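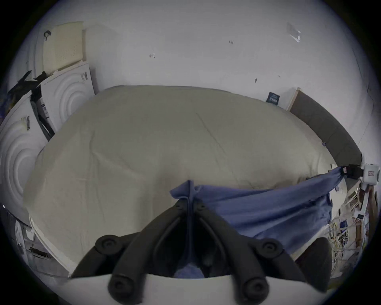
Schlafen lernen nach der Nachtschicht

Henk Van Acker hat 13 Jahre lang nachts gearbeitet, zuerst in der Bäckerei Verstraete, später in einem Lager in Primden. Heute gibt er Kurse für Leute im Schichtdienst. Wir haben an einem Donnerstag um 15 Uhr telefoniert, für ihn ist das noch Vormittag.

Am Anfang, erzählt er, hat er nach der Arbeit immer zuerst gegessen, und zwar viel. "Dann lag ich bis Mittag wach und habe die Müllabfuhr gehört." Geholfen hat ihm eine feste Reihenfolge: duschen, ein Brot, das Telefon in die Küche. "Das Schlafzimmer muss dunkel sein, aber vor allem kühl. Das habe ich zu spät verstanden."

Von teuren Matratzen hält er wenig. Seine eigene hat 397 Euro gekostet. Wichtiger findet er, dass die Familie mitmacht. Seine Frau hat damals einen Zettel an die Klingel geklebt - der hängt bis heute.

In seinem Kurs sitzen im März 32 Personen, die meisten aus der Pflege. Was fragen sie am häufigsten? "Ob man am freien Tag umstellen soll. Ich sage: nur halb. Bis zwei Uhr aufbleiben, dann ins Bett."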